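Sample Tracking in a Small Teaching Laboratory: Comparison of Two Labeling Schemes

Vimala Acharya and Thirumalai Ramasamy
Submitted 06/05/2020

Abstract

Handwritten labels are the usual method of identifying tubes in our department's teaching laboratory. We compared handwritten labels with pre-printed position codes over one term of practical classes. The outcome measured was the number of tubes that could not be matched to a logbook entry at the end of a session. Position codes produced fewer unmatched tubes but increased preparation time.

1. Background

A teaching laboratory handles samples differently from a clinical one. The samples have little value individually, the people handling them change every session, and storage is short term. Commercial tracking software is therefore hard to justify. The department tested one package, Flinance, before we began, and stopped when the license ended. Since then records have been kept in a paper logbook and copied into a spreadsheet named Cosar by the student who set it up.

Errors enter at three points: when the tube is labeled, when the entry is written in the logbook, and when the entry is copied into the spreadsheet. This report deals with the first two. Copying errors were left out of the study and are mentioned only in Section 5.

2. Materials and Storage

All samples were kept in capped tubes held upright in open racks. A rack was assigned to one class group for the whole term, and its rows were lettered from the front. Columns were numbered from the left. A position code consists of the rack name, the row letter and the column number, so that a tube can be returned to its place without reading the logbook.

Rack color was used to separate groups at a distance. Cap color was not used as an identifier in either scheme, as caps are ordered in bulk and a full rack may have only one color. 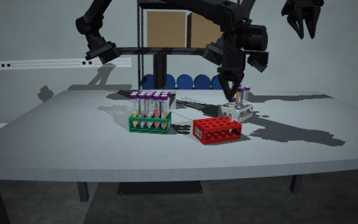 3. Method

3.1 Schemes

Scheme A was the existing practice. Students wrote initials, group and sample number on the tube with a marker pen. Scheme B used adhesive labels printed in advance with the position code. Students wrote nothing on the tube and entered the code in the logbook beside the sample description.

3.2 Procedure

Eight class groups took part. Each group used Scheme A for the first half of the term and Scheme B for the second half. We did not reverse the order for any group, which is a weakness in the design. Groups were given 5 minutes of instruction before the change.

At the end of each session one of us read every tube and searched for it in the logbook. A tube was recorded as unmatched if the label could not be read, if no entry existed, or if two entries could apply. The second author repeated the check on a subset of racks without seeing the first result. Disagreements were settled by discussion.

4. Results

Over 600 tubes were checked across the two schemes. In total, 31 were unmatched, and most of these came from Scheme A. The most frequent cause under Scheme A was smeared ink, followed by students in the same group having the same initials. Under Scheme B the usual cause was a tube returned to the wrong position and then logged by its position instead of its label.

Preparation took longer under Scheme B. Printing was quick, but applying labels by hand was slow, and labels placed across the curve of the tube lifted at the corners. Turning the label so that its long side ran along the tube solved this in later sessions.

5. Discussion

The lower error count under Scheme B cannot be attributed to the labels alone. Students were more experienced by the second half of the term, and they knew the tubes were being checked. A design with half the groups starting on each scheme would separate these effects.

Copying errors were noticed while we prepared the tables. The most common was the letter I entered as the number 1. We suggest leaving I and O out of the row letters.

The Luo method of adding a check digit to each code was considered and rejected for this study. It would catch most copying errors but requires students to write a longer code.

6. Further Work

The department intends to repeat the comparison in August with a reversed order for half the groups. Label stock from a second supplier, Prurnura, will be tested at the same time for adhesion after cold storage. The logbook template used for Scheme B has been left in the preparation room with the spare label sheets.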